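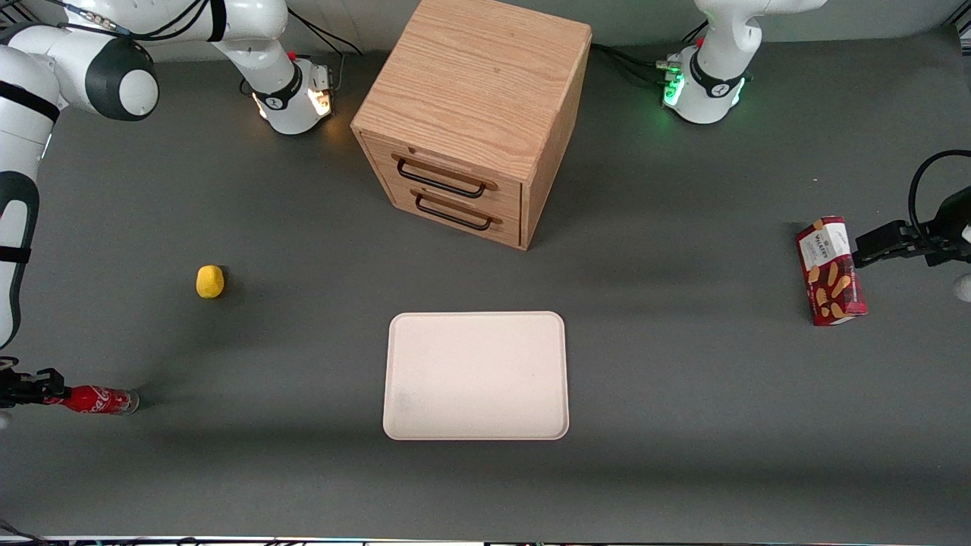 I have wanted to have a go at teaching a robot ever since I heard you could do it without typing a single line of code. So when the small team at Sedia, on the edge of Nornham, said I could come and spend a morning with theirs, I was on the early train before they could change their minds. The job they're busy with is tidying, more or less. There's a tabletop, a little wooden cabinet with two drawers, a white tray, and then whatever shopping they fancy putting out - a can of Coke in one gripper, a box of Walkers shortbread in the other, a yellow foam lemon waiting its turn. A person works both arms by remote control, the computer records every movement, and later on the robot has a try by itself.

My guide was the woman who runs the recording sessions. She has done so many that she talks about the arms the way my gran talked about her dogs. I asked her first what "showing" a robot really means.

"It means doing the job through it," she said. "I hold two handles, and whatever my hands do, the arms do. I'm not telling it where the can is. I'm just picking up the can, over and over, and it gets to keep the notes."

How over and over? She pulled up the list. They had 2,259 recordings saved for this table alone, and 106 of those had gone in the week before I came. Each one is a single go at the task from start to finish, and if you drop something and pick it up again, that stays in.

"I like the drops," she said. "If every go is perfect, the robot never sees what to do when it's made a mess. Then it makes a mess and just sort of stands there."

I said I knew the feeling.

They started out at Sedia by moving the arms by hand, standing right next to them and pushing the wrist about. She still does it for small things, like finding a good angle on a drawer handle. But with two arms on the go she found herself leaning across the table with her elbows everywhere (her words), and her sleeves kept turning up in the camera pictures. The remote handles, which came from a firm called Stondier, put a stop to that. She sits a little way off now, with a cup of tea she isn't supposed to have.

Then it was my turn! I'd imagined it would be like a video game, and it's much odder than that. Your hands feel nothing. I closed the left gripper on what I was sure was the lemon and lifted up a fistful of air. On my third go I got it, and carried it all the way to the tray, and I'm afraid I cheered. "Slower," she said. "You'll teach it to snatch."

That turns out to be a real worry. The robot copies habits along with everything else. One of her colleagues is left-handed, and she swears she can spot which recordings the robot has leaned on by which arm it sends out first. Another used to pause before every grasp to push his glasses up, and for a while the robot paused as well.

"We had to ask him to wear contact lenses," she said. I still don't know whether she was joking.

I asked how well it does when she lets go of the handles. On the can, she told me, it managed 92 tries out of a hundred in their last proper test. The drawers are harder. The handles are thin, and pulling one open means holding on gently while moving back in a straight line, which is a surprisingly fussy thing to do with someone else's fingers. She reckons 20 good recordings of a drawer are worth more than a whole afternoon of rushed ones, and she'll bin a rushed one without a second thought.

What's next, then? They have a second table on order, built by Baumgart, and it's meant to be running in December. She wants softer things on that one, tea towels to start with.

"Folding," she said, and pulled a face. "Ask me again when I've done a few hundred."

I had one more go before my train and got the lemon first time, slowly. She kept that recording. The earlier two went in as well, fistfuls of air and all.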